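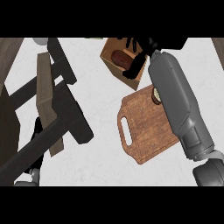
Open-topped cardboard box, render.

2022-11-20

Storing carrots and beets without a root cellar

The house in Hindton has no cellar. It has an unheated back hall with a north wall, and for the third year I am using it to hold root vegetables through the winter. This post records the current setup, mostly so that I can compare it in spring.

The two variables that matter are temperature and humidity. Carrots and beets keep best just above freezing, in air close to saturated. The back hall manages the first from late November on. It does not manage the second. Last year I left the crop in open boxes on the floor, and the carrots were limp before the end of December. The beets lasted longer but went soft at the crown.

This year the roots are packed in damp sand. I bought 300 pounds of play sand from the Janen yard on the county road and spread it on a tarp to mix. Water goes in until a handful holds its shape when squeezed and breaks when poked. If water runs out between the fingers, add dry sand and mix again.

Procedure:

Twist the tops off. Leave a short stub on beets so they do not bleed.
Do not wash. Brush off loose soil with a dry hand.
Set aside anything split, forked or nicked and eat it first.
Line the box with a contractor bag, left open at the top.
Alternate sand and roots. Roots should not touch each other or the sides.
Finish with a few inches of sand.

Total harvest was 59 pounds, two thirds of it carrots. The variety was Chung, which has a blunt tip and packs well. I grew a short row of Vevov beets next to it and will probably double that row.

Weight is the main drawback. A full box of damp sand cannot be lifted by the flaps, and the bottom will fail if you try. Fill it where it is going to stay. Mine sit on two boards, clear of the concrete.

I have a cheap thermometer with a probe in the middle box. It has read between 36 and 41 degrees since packing. Apples are kept upstairs, because the ethylene turns carrots bitter.

Next check is in the first week of December. I will dig out one carrot from each layer and weigh it against the tag.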